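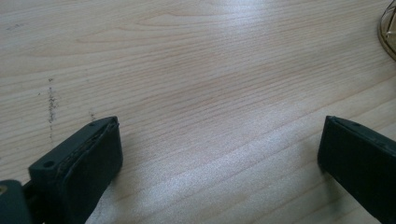

4 Jun 2023

Second full day on the crumb task. The plan for the set is 200 episodes at this table, all of them starting with the gripper open over bare wood and the crumbs somewhere on the left side. I spread them by hand each time, which is slower than it sounds, and they don't fall the same way twice. One lot came out as a thin line running down the table, thick in the middle and fading out at both ends, with one speck off on its own to the right. I kept that one. A person wiping a table deals with strays like that all the time, and the model ought to see some. The glare across the middle of the table was there too, and it washes the grain out to gray. I thought about pulling the blind and decided against it. The kitchens this is supposed to work in have windows.

Got through 30 before lunch. The task is the same each time: close on the folded cloth, bring it to the crumbs, pull them toward the near edge, let the cloth go, open the jaws and back off. I say the task name out loud at the start so the audio has it, then go. I lost a few early on by moving too fast at the grab. Vovedov wants the hand motion slow enough that the tracking holds, and when I hurry it drops out halfway and the whole episode gets thrown away at upload. By the tenth or so I had found a pace I could keep.

The list from Dustero has changed again. Last week it was crumbs and spills together, now spills are their own set and we don't start them until the crumbs are in. I would have liked to mix them. Doing the same wipe over and over, I notice I begin to take the same path every time, and that can't be good for the data. I wrote eight starting positions on a card and drew one before each episode this afternoon. It helped some. My wrist still wants to come in from the right.

The running count for everything I have recorded since I started is 1114. I don't know how many of those survived review. Workneh sends back a sheet with the rejected ones marked and a short code for the reason. Mine are mostly "early stop," meaning I ended the recording before the jaws were open and clear. I have taped a note to the wall that says WAIT.

Asked whether I should wipe the table down completely between episodes. The answer from Filorwood was no, leave whatever is left and only add new crumbs. So the table gets dirtier through a session and then I clean it at the end. There is a faint smudge up near the far left corner that I can't tell is dust or something dried on. I'll go at it with a wet cloth tomorrow before I start.

Stopped at five. Thumb is sore from the trigger. Batteries are charging, the card is copied over and the upload is going. If it is done by morning I'll clear the card and pick up with starting position four. Need to buy more crackers, the plain kind, as the seeded ones roll.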